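Husville Local History Museum
Minutes of the exhibits meeting, 31/05/2022
2 min read

Present: Steinar Bundgaard (chair), Gunnlaugur Þrastardóttir (minutes), and the gallery staff.

1. Mill strike gallery. Steinar opened with great news: the Brynjólfsdóttir family has agreed to lend us the letters from the Mudico mill strike, all 188 of them! Several were written by women on the night shift who walked out over unequal pay, and the two Gunnlaugur read aloud had the whole room silent. We agreed to build the gallery around the letters, with the union banner moved to the back wall.

2. Listening bench. Everyone loved the idea of a bench where visitors can sit and hear the strikers' own words. Gunnlaugur has found readers for 10 of the letters already, and two of them are granddaughters of women who signed the original petition.

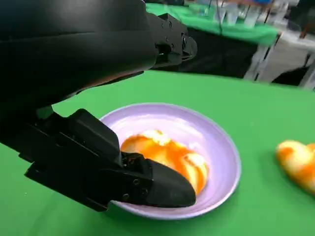 Recordings should be short enough for school groups to hear a few in one visit. Steinar would like transcripts on the bench in large print, and in Spanish too. Agreed with cheers.

3. Budget. The board has set aside $900 for frames and labels. Inemeo quoted for the labels and came in under what we feared, so the hallway map can go ahead as well.

4. Opening. October, evening preferred. Steinar will ask the high school choir about singing the picket line songs (they were wonderful last time).

Actions
Steinar: loan agreement, choir
Gunnlaugur: remaining readers, draft labels for the petition case

Next meeting to be set by email.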